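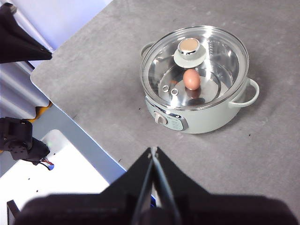 About Olico

Olico tests whether machines can do ordinary chores yet. We work on kitchen jobs, laundry and light shop-floor tasks, and we publish what we find, including the failures.

The company was started by Blandine Guillot, who spent 14 years running packing lines, and Lemlem Ayele, a controls engineer. We now have 13 people in one building in Anudstead.

Our clients are mostly appliance makers and small manufacturers. They want to know if an arm can lift a glass lid by its knob, turn a dial to the right setting, or take out an egg without cracking it. For most of these jobs the answer today is "sometimes." A chore that works well on one table can fail when the pot is turned a few degrees — so we move things between trials and run each task 550 times before we report a number.

Shop-floor work is further along. Sorting parts into trays and loading a fixture are close to routine when the parts don't change. Folding cloth is still slow, and we tell clients that before they sign.

We don't sell robots or take a commission on them. Reports go to the client first and are added to our public library after October each year. The library passed 3,000 pages in February 2024.

To ask about testing, write to the front office. Visits are by appointment.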